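Search notes Go

Week 6: Hard water, soap, and where the scum comes from

Okay, so last time we left off with Birgit Kasten's question about why her shampoo won't lather at her mother's place. I promised you an answer! Water picks up calcium and magnesium as it runs through limestone, and those two grab hold of soap before the soap can get to the dirt. You get gray flakes instead of bubbles (my bathtub is a fine specimen).
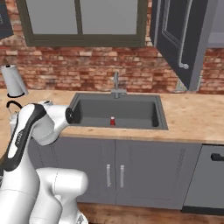 We measure hardness in milligrams per liter, as calcium carbonate. The tap in our lab came out at 294, and the bottled stuff Khải Mai brought in was 87, so go ahead and guess which one foamed up better in the shake test. Please write your own numbers in pencil next to mine, I want to see the spread. 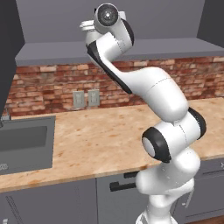
2 min read

Detergents are a different animal. They don't mind calcium nearly as much, and I'll go into why when we get to sulfonates. For now just remember that boiling only takes care of temporary hardness, the bicarbonate kind. Sulfates stay put no matter how long you leave the kettle on!

For next week, read the Pratwood chapter on ion exchange and do both titration problems. Huệ Vương has the spare burettes.

Questions about these notes: Liesl Marti, course office | © 2020 | Back to top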